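Lultwood Short Box Cabinet, Two-Door

Item no. 2746
In stock at the Pesar warehouse. Ships flat in two cartons.

The Lultwood Short Box Cabinet is made for people who keep their comics in standard short boxes and are tired of stacking them on the floor. It holds six boxes, three to a side, each on its own pull-out shelf. You can get at the bottom box without lifting the two above it.

Boxes are not included. The shelves fit any current-size short box, cardboard or plastic, with the lid on. They do not fit magazine boxes or long boxes. If you collect treasury editions or oversized hardcovers, look at the Metwally Flat Shelf instead, which has adjustable spacing and no center divider.

Shelves and weight

A full short box of bagged and boarded single issues is heavy, and cheap shelving sags under it after a year or two. The Lultwood shelves run on full-extension steel slides with a stop at the front. Pull out one shelf at a time. The cabinet must be fixed to the wall with the bracket supplied, and we will not replace a cabinet that has tipped because the bracket was left off.

Drywall anchors are in the hardware bag. For brick or plaster walls you will need to buy your own.

Light and dust

The doors are solid, with no glass. Colored inks fade in daylight, reds and yellows first, and newsprint turns brown faster when it is left in the sun. A felt strip runs around the inside of each door opening and keeps out most dust. The back panel has four small vent holes so that air can move. Please don't tape over them.

The cabinet is not fireproof or waterproof. In a basement, use the leg kit (sold separately), which raises the bottom shelf four inches off the floor.

Finish

Doors come in red-brown, natural or black. Grain varies from one door to the next and we can't match a new door to one bought earlier. The inside is unpainted and sealed with a water-based coat. Leave the doors open for 20 days before loading any books, longer in a cold room. 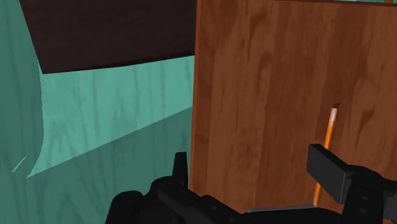 Reddish-brown wood with mostly vertical grain.

Assembly

Two people, one afternoon. You will need a Phillips screwdriver, a level and a drill for the wall bracket. Build the case on its back, fit the slides, then stand it up and hang the doors last. The left and right slides are stamped L and R near the rear screw hole. If a shelf sticks, check those stamps first.

Extras

Leg kit, item no. 2365
Spare shelf with slides, item no. 3007
Urkness divider cards, blank, tabbed, pack of 50
Door lock with two keys (fits either door)

Shipping and returns

Orders leave the warehouse within a week, except in July, when the wood shop is closed. Unassembled cabinets can be returned in the original cartons. Once the wall bracket has been screwed to the case we can only accept a return for a fault. Keep the packing slip, as the batch number on it is needed for replacement parts.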